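3.2 Workcell and Task Setup

The bin-picking exercise formed the second half of the automation course and was carried out by teams of four students. Each team worked at the same KUKA arm, fitted with a pneumatic gripper, and was given 40 minutes of cell time per session. Teams wrote and tested their programs in advance on the Stendlow simulator and were allowed to bring only one revised version to the cell. Safety instruction and cell access were managed by the second author, following the laboratory rules described by Poon and Siu in the course handbook.

The task required the arm to remove bar-shaped blocks of two colors from a metal bin and place them by color. Blocks were dropped into the bin by hand before every trial, so that their positions and angles varied. The bin was clamped to the work surface and was not moved between teams. Figure 3 shows the gripper over a bin of three reddish-brown and three dark green blocks. One red block lies against the rear of the floor and one green block stands close to the right wall; positions of this kind were recorded in the trial log as "wall cases" and analyzed separately.

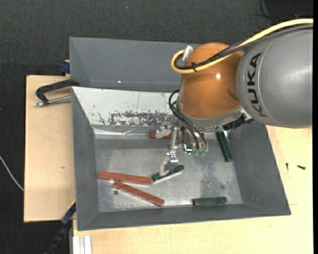 Figure 3. Gripper above the bin with six blocks. The lower fingertip is positioned over a green block near the center.

3.3 Assessment of Student Work

Fifteen teams completed the exercise, giving a total of 224 scored trials. A trial was scored as complete when every block had been removed and placed without operator action. Partial credit was given for each block placed correctly before a stop. Two of the authors, Man and Wu, scored all trials independently from the written logs, and differences were settled by discussion. Teams also submitted a report of no more than 500 words on the changes made between sessions. These reports are examined in Section 4.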